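Sparplan weiterlaufen lassen, wenn die Zinsen fallen?

Plivach Forum, Geldanlage
17. Juli, von Dumisani Modise

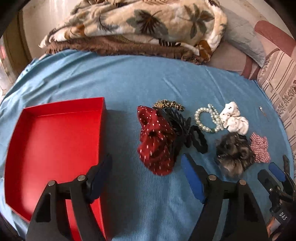
Sollte ich meinen Anleihenfonds behalten, wenn die Notenbank die Zinsen senkt? Ich habe dort 2.263 Euro liegen, dazu einen kleinen Sparplan auf einen Aktienfonds von Curneo. Das Geld brauche ich frühestens in acht Jahren.

steyn_64
Fallende Zinsen sind für einen bestehenden Anleihenfonds erst einmal günstig. Die Papiere im Fonds haben noch die alten, höheren Kupons, deshalb steigt ihr Kurs. Wie stark, hängt von der Restlaufzeit ab. Im Factsheet steht die Duration, bei einem Wert von sechs bringt ein Prozentpunkt weniger Zins grob gerechnet sechs Prozent Kursgewinn. Bei einem Geldmarktfonds passiert fast nichts, da sinkt nur die laufende Verzinsung.
Zwei Einschränkungen: Ist die Senkung schon erwartet worden, steckt sie meist im Kurs. Und die Notenbank steuert nur das kurze Ende. Die Renditen für zehn Jahre können trotzdem steigen, dann verliert ein lang laufender Fonds auch bei einer Senkung. Bei acht Jahren Zeit würde ich wegen einer einzelnen Sitzung nichts umschichten.

Gululton
Ich hab meinen im August verkauft und alles in Aktien gesteckt. Anleihen bringen doch eh nichts. Muss aber jeder selber wissen.

Kontorblick
Schau dir vor allem die Kosten an. Bei mir hat die Bank für den Verkauf 40 Euro genommen, und das bei einem Depot von gut 800 Euro. Das holt man mit dem Umschichten so schnell nicht wieder rein. Beim Verkauf mit Gewinn kommt noch die Abgeltungsteuer dazu, falls der Freistellungsauftrag schon ausgeschöpft ist. Den Sparplan auf den Aktienfonds würde ich unabhängig davon weiterlaufen lassen und nur einmal im Jahr prüfen, ob das Verhältnis zwischen beiden noch passt.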